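Speaker notes: Getting a small garden through the winter
Mododham Garden Society, Monday evening talk. Allow 40 minutes plus questions.

Opening
Lights up, wait for the latecomers. Say who I am and that I garden on clay at the north end of Mododham, in a plot that gets very little sun from November on. Ask for a show of hands: who has heavy soil, who has sand. Adjust the middle section to suit.

Main point for tonight: most of what we lose in winter is lost to wet roots, and the cold gets the blame. Come back to this at the end.

1. Drainage first
My own records go back several winters. Of 514 plants I listed going into the first one, 389 came up in spring. Most of the gaps were in the low bed by the gate, where water stands after rain. The dry bank by the wall lost very little.
Mention grit. Mention raising the bed by one board's height. Don't get drawn into the double digging argument – it ate ten minutes at the Quintana talk.

2. What to cut and what to leave
Leave the sedums, the asters and the grasses. Cut back anything that has gone to slime, hostas especially. Peony leaves come off and go in the trash if they are spotted, never on the compost.
Seed heads bring in finches. Pause here, someone always has a finch story. 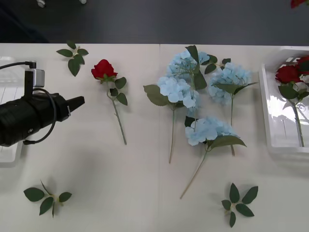

3. Pots
Raise them on feet or bricks. Move them against the house wall if they can be moved. Terra cotta flakes after a hard freeze if it is full of water, so anything of value goes in the shed by Thanksgiving.
Water potted evergreens in a dry spell, even in January. People forget this one. Say it twice.

4. Something to look at
Hellebores, witch hazel, winter jasmine, snowdrops. Plant them where you walk to the car or the trash cans, since that is the path you use in winter.
My witch hazel came from Rolari Nursery and sulked for three years before it flowered. Pass around the cut stem if there is one worth bringing.
If asked about snowdrops: buy them in leaf in early spring. Dry bulbs have been poor for me.

5. Birds and water
Keep a shallow dish topped up and knock the ice out in the morning. Clean the feeders every couple of weeks with hot water.

Questions
Likely ones: voles, burlap, when to prune roses. For roses, say late winter here, once the worst frosts are over.
Plant list is on the table by the door. Next meeting is the seed swap at Trukel Hall – bring labeled envelopes.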